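To: Praldale Gripper Evaluation list
From: Svenja Aebischer
Subject: Re: Finger options for the Feler arm

Osaze Idahosa wrote:
> Members are asked to confirm whether the Sutter fingers remain
> under consideration. My understanding was that the long
> tapered set had been ruled out on reach.

Dear colleagues,

The Sutter fingers have not been ruled out. Both sets will be assessed on the same arm and controller, and the wrist camera will stay in its present mounting so that results may be compared. Ms. Fankhauser has logged 112 grasps with the short set to date.
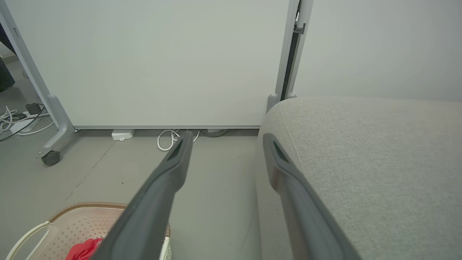
Wrist camera placement is the matter on which I would ask for comment. With the long fingers opened wide, both tips remain in view and the floor between them is unobstructed. The colour of the fingers is less favourable: dark grey separates well from the whiteboard and the pale seat cushion, but I expect it to be harder to segment against the black caster and dark cabling near the floor. Mr. Halvorsen has proposed light tape behind the slots, and I would favour a trial of some 7 sessions before April.

Comments should be sent to the list by members of either group.

Regards,
Svenja Aebischer
Room 303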